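Chapter 5
Color and Pattern in Household Cloth

Draft for class use, 11/25/23. Corrections to Ritu Solanki please.

Before you start: have Chapter 2 done (fiber and yarn). Bring a ruler, graph paper, colored pencils, and one piece of striped or checked cloth from home. Any cloth. Dish towel is fine.

What this chapter covers
Warp stripes and weft stripes
Reading a stripe order
Repeats, and how to write them down
Choosing colors that sit well together
Printed stripes and how to spot them

5.1 Why begin with stripes

Stripes are the first pattern most weavers make. Often by accident – you run out of one yarn, pick up another, and there it is. A band. Do it again and you have a pattern. No special loom, no extra shafts, no charts. Just a change of color.

Stripes also show up everywhere in the house. Ticking on a mattress. Awnings, aprons, deck chairs, pajamas. Most people own a lot of striped cloth and have never looked hard at any of it. So look hard. That is most of the work in this chapter.

Some words first. Warp: the yarns held tight on the loom, running the length of the cloth. Weft: the yarn that goes across, back and forth. If you change colors in the warp, the stripes run lengthwise. If you change colors in the weft, they run crosswise, from selvage to selvage. Change both and you get checks or plaid, which wait until Chapter 6.

Warp stripes have to be planned. Once the loom is dressed the order is fixed for the whole length. Weft stripes you can make up as you go. Beginners like weft stripes for this reason and then find the widths wander, because beat and tension change over an afternoon. Measure as you go. Measure again after lunch.

5.2 Reading a stripe order

A stripe order is a list of colors and widths, in sequence, until the pattern starts over. The part before it starts over is called the repeat. Some cloths have a short repeat, two colors and done. Others go on so long that a small piece never shows you the whole thing.

To read one, lay the cloth flat. Pick an edge. Write down the first color, then its width, then the next. Do not guess from across the room. Thin lines between wide bands get missed all the time, and the thin lines are usually what makes the cloth work.

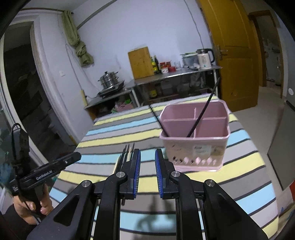 Figure 5.1 Striped tablecloth with bands of yellow, light blue, gray, white and black.

With five colors the order matters more than the colors do. Put black next to white and the eye goes straight there. Put gray between them and the step softens. Light blue beside gray nearly dissapears from a distance, but beside yellow it looks cleaner and cooler than it would alone. Same yarns, same amounts, different cloth.

Try it on paper. Draw a strip, color it one way, then reorder the bands and color it again. Pin both up and stand back. Most students pick the second one. No idea why.

5.3 Balanced and unbalanced repeats

A balanced repeat reads the same from either end. Blue, white, gray, white, blue. Turn the cloth around, no change. Good for table linens where people sit on both sides.

An unbalanced repeat has a direction. Blue, white, gray, yellow, then back to blue. Turn it around and the order flips. Nice on a curtain or a scarf. Trouble for sewing, since every cut piece has to face the same way and you will need extra yardage.

Danai Psarras kept a sample book at the Remden weaving room for years, every repeat drawn to size with the yarn ends taped beside it. Her rule was to weave one full repeat, wash it, and only then decide. Washing changes the widths. Wool more then cotton. Her samples are the source for Table 5.2 at the end of the chapter.

5.4 Woven or printed?

Quick test. Turn the cloth over. Woven stripes show on the back as well as the front, at close to full strength in plain weave. Many printed stripes are paler on the back, and on thick cloth the back may be blank. Then pull a yarn from the raw edge, one that crosses the stripes. On a print it will change color along its length. In a woven stripe it stays one color.

Not foolproof. Thin cotton can print right through. Check both ways.

Exercise 5A
Take the cloth you brought. Write out its stripe order for one full repeat, widths included. Say if it is balanced or not. Woven or printed, and how you can tell.

Exercise 5B
Design a warp stripe for a towel, 48 ends in the repeat, no more than five colors. Make the repeat balanced. Then move one band so it isn't, and color both versions at full size. Keep these – you need them again in 6.2.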